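Keeping Jeans in Use: Repair Habits Among Students in Erkmont

Student project report, Textiles and Consumer Studies
Miroslava Sydorenko

Background

Most people I know own jeans they don't wear. They are kept in a drawer because of a hole in the knee or thin fabric at the thigh, and the owner plans to fix them at some point. I wanted to find out what stops people from doing the repair and whether a short lesson would change that.

The project ran during the fall term and ended in December. It had 2 parts: a written survey and a repair evening at the Fendeo community room. Wegener, the fabric store on the main street, let us have remnants at a reduced price.

Survey

I handed out 100 survey forms in the dining hall and the library. The questions covered how many pairs of jeans people own, where they wear out first, and what happens to them afterward. I left out questions about price after a test run, when several people said they couldn't remember what they had paid.

The knee was the most common answer for first damage, followed by the inner thigh. Very few people named the hem or the pockets. Lack of time was the reason given most often for not repairing. Many also wrote that they didn't know how to start, or that they were afraid of making the hole look worse.
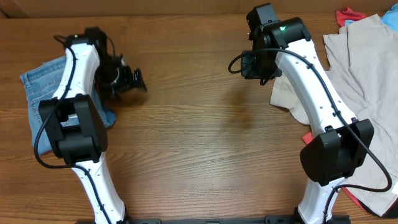
The answers about what happens afterward were harder to sort. Some people wrote "donate" and "throw away" on the same line, and I counted those as mixed. A few cut old jeans into shorts or cleaning rags. I had expected more people to mention selling them, but used jeans with damage don't bring much money — one person wrote that the postage cost more than the sale.

Repair evening

The evening was held on a Sunday at the Fendeo room and was open to up to 15 people. I taught three methods: an iron-on patch, a sewn patch placed behind the hole, and darning by hand. I learned darning from the Fudik sewing handbook, which has good diagrams but skips the part about choosing thread.

The iron-on patch was the fastest and the most popular. Darning took longer than I had planned for, and most people who chose it took their work home to finish.

How the damage develops

1. Denim is usually woven with blue yarns in one direction and white yarns in the other. Rubbing wears down the blue yarns on the surface first.

2. When the blue yarns break, the white ones are left on their own. A worn spot at this stage can still be saved with a backing patch and a few rows of stitching, and the loose fibers at the edge don't need to be trimmed.

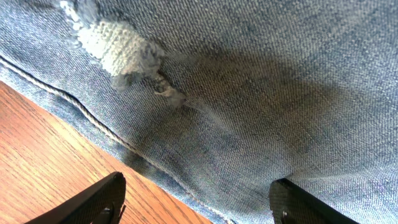 3. Once the white yarns break too, there is an open hole. It has to be patched past the thin area on all sides, or the new seam will pull out of the weak cloth.

Limits of the project

The survey only reached students who eat or study on campus. The people who came to the repair evening had signed up themselves, so they were already interested. I also didn't check back to see how the patches held up after washing. A second round in the spring would need a follow-up form and a longer session for darning.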